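Subject: Re: [drallo-users] Wrist fault on the mug task
From: Kumiko Nagano

Akihiko Oda wrote:
> Our Drallo sim runs keep aborting with a wrist torque fault
> on the mug task. It comes up in 8 of 48 episodes. Has anyone
> else had this since the February build?

Hi Akihiko,

Yes, same fault at our end. Natsumi went through our logs and every abort falls in the grasp phase, just after the close command. The controller reads a spike of up to 40 Nm at the wrist and drops to a safe stop.

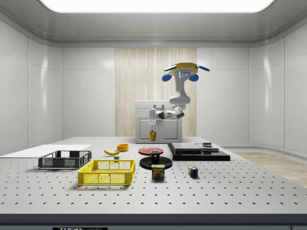
Gripper open over the yellow cup, simulated cell.

We think the mug's collision mesh is the cause - the handle is wrapped in one convex hull, so the fingers meet something solid where there should be a gap. The approach is the same in the good and bad episodes.
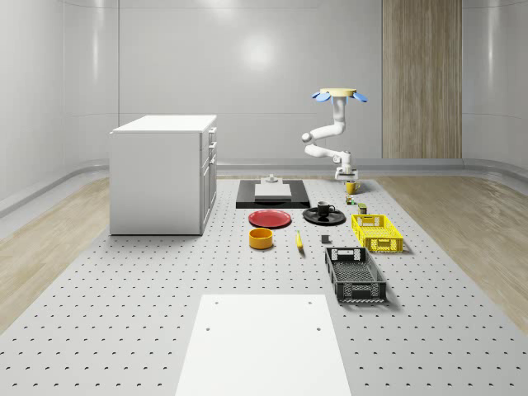

Workaround

Swap the hull for the decomposed mesh and halve the closing speed. Leave the torque limit where it is. Shinji raised his to get through a batch and then had the arm driving the mug into the table. For comparison, the mug in the gripper, clear of the surface:

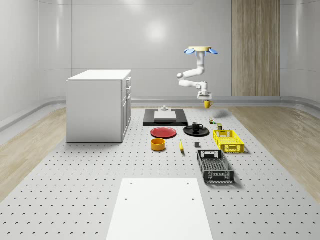 Does the fault clear by itself?
It needs a manual reset, and the episode should be thrown out.

I've put the wide view below for anyone checking their layout against ours.
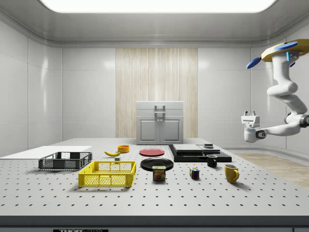

Could this happen on the real arm?
The mesh problem is sim only, but a policy trained on the bad episodes may close too hard. Keep it off hardware until it's retrained.

Kumiko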